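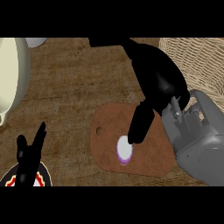

4. Your first kitchen task in the Kitley simulator

Now for the fun part! By this point you have the Zedetti two-arm package installed and both arms answering in the status panel. In this section you'll load the kitchen table and run a short pick with the right arm. Nothing can break in here, so try things out before you move to real hardware.

4.1 Load the table

1. Open Kitley and choose Tasks, then Kitchen, then Cutting Board.
2. Wait for the status light to turn green. The first load pulls in 261 object files and can take a while on an older laptop.
3. Check that the cutting board, the pot, the basket and the red-patterned dish are all on the table. If one is missing, press Reload Assets.
4. Set the view to Work Camera. It sits close to the table, so the pot and the dish run past the side of the view and the black bands stay at top and bottom.

Note: The small white disc with the purple edge is your target. It's easy to lose behind the right hand, so turn on Highlight Target if you need it.

4.2 Line up the right arm

1. Select Right Arm and set speed to 2.
2. Bring the hand down over the board until a fingertip is at the upper right rim of the disc.
3. Stop there and look at the wrist. The gray housing is bulky and will cover the right end of the board from this view. Switch to Side View to check your clearance.
4. Park the left gripper near the dish with its fingers open, well away from the right hand.
5. Press Save Pose.

Caution: Don't drag the right arm by its wrist while the hand is low. The housing swings wide and can push the basket. If that happens, press Undo.

4.3 Run the pick

1. Press Run Once and watch the contact readout.
2. If the disc slides, lower the grip force a little and run it again. Small changes work best - this disc is thin and very good at getting away.
3. When you're happy with the motion, choose Batch and enter the number of runs. The starter license allows 3,000 per project.

Estela Zúñiga on our training team likes to begin with a batch of 277 and read the contact log before going bigger. It's a great habit, and the log is a surprisingly good read once you know your way around it.

Note: Batch results are saved in the Goltevix folder inside your project. To move a saved pose to real arms, go on to section 5.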